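Posted September 26, 2019

My mother asked me on Sunday what I do all day now, and I gave her such a muddled answer that she changed the subject to her tomatoes. So I've been trying to work out a better one, and since I think best when I'm typing (and since I haven't written anything on this blog since June, sorry!), you're getting the long version.

For those who don't know, I work at Hillow. We take in used soft toys and children's clothes, sort them, check them, dress the toys or mend them a little if they need it, tag them and send them back out to shops. I've been on the soft toy side for long enough that I can tell from the feel of a seam whether it will hold through another child. It's not a skill that gets you invited to parties, but I'm fond of it. The building is over at Ellgate, behind the tire place, and if you come by bus you have to walk the last stretch along a road with no sidewalk, which I mention only because I've been complaining about it for years and I don't intend to stop now.

Last winter we were told that part of the line would be automated. They told us properly, I'll give them that. Everybody in the break room, coffee, the good cookies. Aled Bellis, who runs the floor, stood up and read from a sheet of paper with his glasses pushed up on his forehead, so he can't have been reading very much of it. The gist was that the sorting and bagging at the far end would go to machines first, and the handling – the picking up, turning over, dressing and tagging – would come later, once the machines had learned it from people who already knew how. People like us, in other words.

I'd love to tell you I was calm about it. I went home and cleaned the oven.

The sorting went over in the spring. There's a belt now with an arm at the end, and the arm is good at its job as long as everything coming toward it looks like something it has met before. We had 81 toys in one crate come back out as rejects the first week, and nearly all of them were rabbits with long ears, because the ears hung down over the side of the belt and the arm didn't know what to make of that. Somebody had to go and tuck in the ears. For a while that somebody was me, and I can't say I saw it as a step up in the world. They've changed the belt since then and it does much better with rabbits.

What I noticed most in those weeks was how quiet it got at that end. There used to be four of us down there, all talking over each other, and you could follow a whole family's troubles from Monday to Friday if you stood in the right spot. The arm has a sort of sigh to it when it lets go of something, and then a click. It's not loud at all. I missed the talking more than I would ever have guessed, and I say that as a person who used to wear earplugs to get away from it.

Then came the handling, and that's the part I've had such trouble explaining to my mother. Two mornings a week I don't work on the line at all. I go upstairs to the carpeted room and do the same jobs I've always done, only I do them with a pair of grippers instead of my fingers. You hold one in each hand and you pick things up with them, and the idea is that the way you do it gets recorded, so that a machine can be trained on it afterward. It sounds simple. Put on two pairs of oven mitts and try to get a sweater on a cat, and you'll have some notion of my first morning.

The tags are nothing much. A tag stays where you put it. But cloth! Cloth has opinions. You get hold of a corner and think you've got the whole thing, and then the rest of it slides off the other way and you have to start over. And a stuffed bear isn't much help, it just flops. I'd dressed hundreds of them without giving it a thought, and I found I couldn't say how I did it. I had to go and stand at the old bench and watch my own hands. It seems I always hold the body down with the heel of my left hand, and a gripper hasn't got a heel.

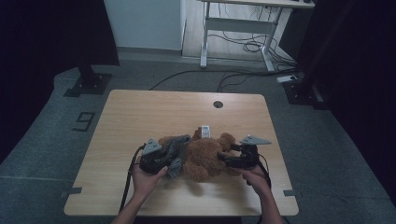
So I had to find other ways, and I've come to enjoy that more than I expected. You learn to press instead of pinch. You learn to be patient with a sleeve. Kayode Tamuno, who looks after the recordings, told me early on not to hide my mistakes, because a mistake that gets fixed is worth as much to him as a clean run and sometimes more. I've thought about that quite a bit. In all my years on the line, a fumble was only ever something that made you late. Now I drop a thing, pick it up again and carry on, and he's pleased as can be.

He keeps a tally, naturally. By the end of last week I'd done 1,878 runs, and he wrote it on a sticky note and put it on my locker. I have kept the note. My best day was 192, and I paid for it with my wrists all that weekend, so I've asked for a limit and they've given me one. If you're starting this sort of work anywhere, ask for it early. The grippers don't weigh much when you first take hold of them, and they weigh a good deal more by lunch. I've also got myself a proper pair of flat shoes for upstairs, and I stretch my forearms against the wall between sets like a runner, which made everyone laugh until they all started doing it too.

Now, the money and the jobs, because I know some of you are waiting for me to get to that. Nobody was let go in the spring. Two people retired and weren't replaced, and one went over to the Filby warehouse because it's closer to her daughter. Those of us who do the recording get a bit extra per hour for it. It isn't a fortune but it paid for my new brakes. I've asked Aled straight out what happens when the machine can dress a bear as well as I can, and he told me he didn't know. He said it might be three years and it might be ten, and that somebody would still have to check the seams. I believed the first half of that. I'm still turning over the second.

I do worry about the younger ones. I had years at that bench, just handling things, before I was any use at checking them. If the handling goes, where do you pick up the feel for it? I raised this at the last meeting, and to my surprise it was taken down and came back as an actual plan. From next month, new people will spend their first weeks at the old bench with one of us, even though it's slower. We'll see how long it lasts when the Christmas boxes start coming in. I've volunteered to be one of the people who sits with them – partly for the company, I admit.

My friend at Mansilla, the laundry out by the highway, says they did it the other way around there. The folding machines arrived over a long weekend and people found out when they clocked in. She's still angry, and I don't blame her a bit. The machines may be much the same as ours for all I know, but we got asked what we thought and she got a laminated sheet. When I feel grumpy about the sighing arm I try to remember that.

And there are things I don't miss, if I'm being fair. I don't miss the bagging. I don't miss the dust from the sorting end, or what it did to my chest every February. My shoulders are better than they've been in years, wrists aside. Some mornings upstairs I get so caught up in a stubborn little jacket that I look up and it's time for coffee.

So, Mom, if you're reading this (Carol's going to print it out for you), I dress teddy bears very slowly so that a machine can learn to do it, and the rest of the week I check seams, same as ever. I'll come by on Saturday for the tomatoes. Please don't give me the whole basket this time, I've still got six jars of sauce in the freezer from the last lot.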